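自驾穿越特罗迪茨高地：路线安排与沿途说明

本文记述十一月自驾穿越特罗迪茨（Troditz）高地的行程，供计划前往的读者参考。全程自普鲁瓦（Pluva）出发，终点为布罗利利亚（Brolilia），公路里程138公里。若不作停留，一个上午即可驶完；笔者建议安排两天，并在中途的邦德高（Bundgaard）过夜。

一、出发前的准备

高地路段仅在起点和终点设有加油站，出发前应将油箱加满。山口一带手机信号不稳定，离线地图须提前下载。进入保护区的车辆需购买通行证，每车40元，可在普鲁瓦游客中心的柜台办理，当日往返与隔夜停留价格相同。通行证应置于前挡风玻璃内侧，隔夜停放的车辆会在清晨接受查验。

十一月日照时间短，下午五时前后山谷即已昏暗。路面多弯，沿线没有照明，夜间不宜行车。轮胎花纹及备胎状况请在出发前一日检查完毕，冬季防滑链虽非强制携带，仍以备妥为宜。

二、第一日：普鲁瓦至邦德高

离开普鲁瓦后，公路沿河谷上行，前段平缓，两侧为牧场与散落的农舍。过石桥后坡度明显增大，连续弯道共9处，大型车辆须在弯前鸣笛。第三处弯道外侧有一小片停车区，可俯瞰河谷全貌，但车位有限，遇有车辆等候时请勿久留。

山口海拔3,000米，设有观景台与一间简易避风屋。此处风力较强，停车后开门须留意。初到高海拔地区者，以缓步行走为宜，停留时间不必过长。下山途中气温回升较快，衣物以便于增减者为佳。 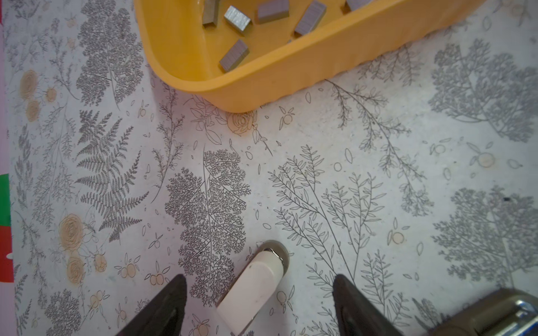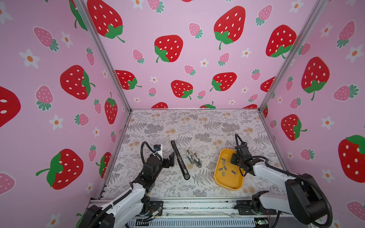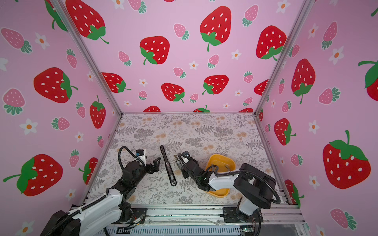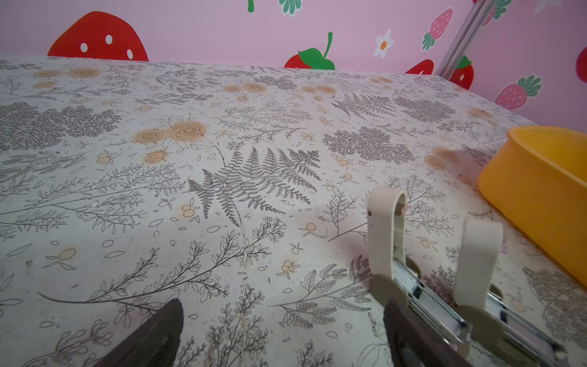 邦德高是途中唯一可以投宿的村落，旅店集中于教堂前的一条短街，十一月仍照常营业，惟晚餐供应时间较夏季提前。笔者抵达时已近黄昏，先办理入住，再步行至街尾的杂货店补充次日所需食品。长途驾驶途中，饮食与休息的安排往往比景点的取舍更影响行程质量，一块铺在桌面上的布，如照片中印有灰色蕨叶的那一种，便足以让路边的野餐桌整洁许多。旅店房间不大，暖气充足，临街一侧清晨有货车经过，浅眠者可在预订时注明需要后院房间。

三、第二日：邦德高至布罗利利亚

建议上午八时启程。出村后即进入林区，路面背阴处易结薄冰，车速应适当降低。林区中段有一条通往瀑布的步道，入口设有木牌，往返需一小时，雨后泥泞，须穿防滑鞋。步道末段有一道铁梯，携带幼童的家庭行至铁梯前的平台即可折返，该处已能听到水声并望见瀑布上缘。

驶出林区后地势开阔，公路与一条旧铁路并行。旧车站现为地方陈列室，陈列内容以铁路工具与老照片为主，冬季仅在上午开放。站台西侧设有野餐桌和公共洗手间，为第二日较为合适的午间停留地点。垃圾须自行带走，站区不设垃圾箱。

布罗利利亚位于高地东缘，城区道路狭窄，老城内禁止外来车辆驶入。城门外有收费停车场，自停车场步行至广场需十分钟。如时间允许，可沿城墙向南走一段，由南门回望高地，午后光线较为适宜。

四、补充说明

上述路线在夏季车流较大，山口停车区常于上午停满；十一月则相对清静，但部分餐馆停业，宜自备一餐。返程可沿原路，也可由布罗利利亚向南接入干线公路，后者里程较长，路况较好，适合天气转差时选用。山口遇降雪可能临时封闭，封闭信息张贴于普鲁瓦游客中心门外及邦德高加油站旧址旁的告示栏，启程当日早晨应再次确认。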